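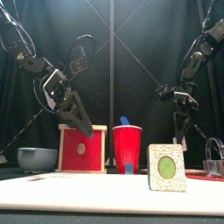
The white table was supposed to be temporary

8 July 2021

I own three drawers of organizers and no organization. The white table is where everything goes while I decide where it goes, and I have been deciding since February.

My brother-in-law, Ognjen Jurić, believes in boxes. He gave me the red one, with the light wood edges and the round beige disc on the front, and told me it would change my mornings. My mornings are the same, except now I lift a lid before I fail to find my keys. I do like the disc. It sits a little left of center, and I have spent more time looking at that than I've spent on my taxes.

The bowl is a better citizen. It's wide and shallow and a sort of gray-white, so whatever lands in it stays visible and therefore shames me. Coins, mostly. Last month I cashed it out and got $14, minus the fee at the machine in the Trimasby parking lot, plus one button it refused on principle.

Then there's the red party cup. Every grown-up household is meant to have a pen holder, and Abdelilah down the hall has a very handsome one in brass. I have a cup meant for warm beer, with a strip of blue tape on the front. The tape was going to be a label. I never settled on a word.

The clear plastic container on the right was for receipts. I have since moved the receipts to a shoebox in the closet and kept the container out in case I miss them.

Plan for the weekend: find a home for the white tile. It's left over from the bathroom, and I keep calling it a coaster.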